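Tandby Replacement Upper Rack, Coated Wire, Gray

Part group: Dishwasher racks and baskets
Supplied by: Cekley Parts and Service
Order code: Tandby UR-39
Status: In stock

Overview

The UR-39 is a complete replacement upper rack for Tandby built-in dishwashers with the two-rail slide. It replaces the original rack wire for wire and uses the same rollers, end caps and rail stops. No changes to the tub or the rails are needed. The rack is intended for glasses, mugs, cups and small bowls. Plates and pans belong in the lower rack, which is a separate part.

Construction

The body is welded steel wire with a gray plastic coating, applied after welding so that the joints are sealed along with the straight runs. Tine ends are rounded and dipped a second time, as these are the points where coating normally fails first. Service life in our test cabinet is 2000 cycles at the standard wash program without exposed metal at the tine tips. Damage from knives, scouring pads or forced loading is excluded from that figure.

Loading

Glasses and mugs go in upside down, with the rim resting on or between the wires. Mugs may lean against the tines. A leaning mug should have its handle clear of the spray arm path and its base higher than its rim on at least one side, so that water runs off. Pieces should not touch each other during the wash. Pressed or faceted glass needs the same spacing as plain glass; the raised pattern chips more easily than a smooth wall.
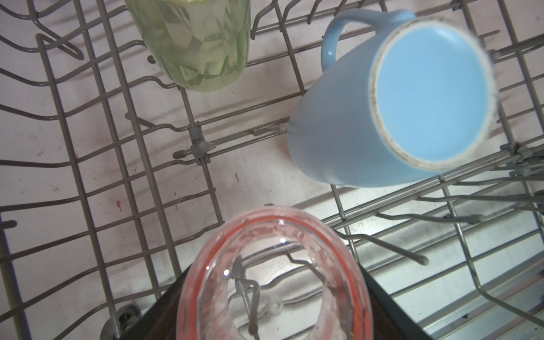
Green faceted glass and light blue mug inverted in the rack, with a glass container in the foreground.

Check the rims of mugs before closing the door. The unglazed ring on ceramic holds dark specks and residue longer than the glazed surface does, and it may need wiping by hand. Colored film inside glass containers – tomato and chili oil are the usual sources – should be rinsed out first if the short program is used.

Tines and rails

Tines are set at an angle to the grid and arranged in rows. The angle holds a tumbler or mug without pressing on its walls. Do not bend tines to fit larger items. A bent tine cracks its coating at the weld and will rust from that point within a few months.

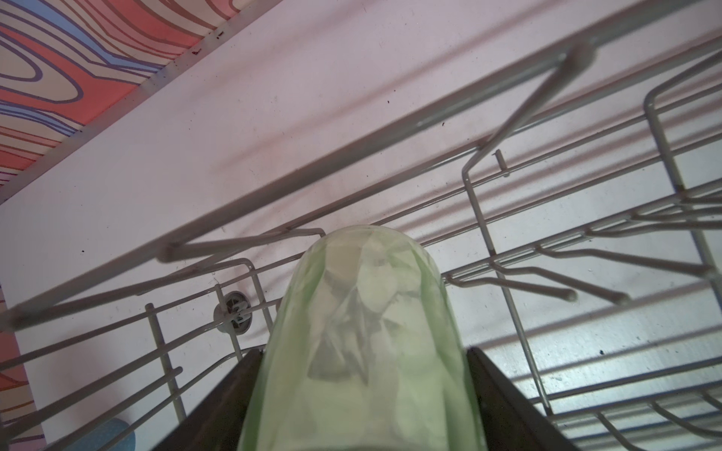
Angled tines with rounded tips, and the gray rail crossing above the wire grid.

Fitting

1. Pull the old rack out to its full travel.
2. Open the rail stop at the front of each slide and lift the rack off.
3. Wipe the slides with a damp cloth. Do not grease them.
4. Set the rear rollers of the new rack into the slides, then the front rollers.
5. Close both stops and run the rack in and out several times.

Fitting time is 15 minutes. No tools are required unless the stops have seized, in which case use a flat screwdriver and replace them (stop set, code RS-40, sold in pairs).

Compatibility

Fits Tandby machines with the two-rail slide. Does not fit Tandby three-rail models or any Pillura machine, although the Pillura rack looks very similar and the wire spacing is nearly identical. The rollers differ. If the rating plate is missing, measure between the slides and send us the result before ordering.

Included: rack, rollers (fitted), end caps.
Not included: rail stops, slides, cutlery basket.

Returns and questions

Unused racks can be returned in the original carton. Racks that have been through a wash cannot be restocked. Technical questions go to Soudabeh Mousavi, parts desk. For trade orders, contact Osvaldo D'Amico.

Page revised 2022-02-11. Revision: stop set code corrected.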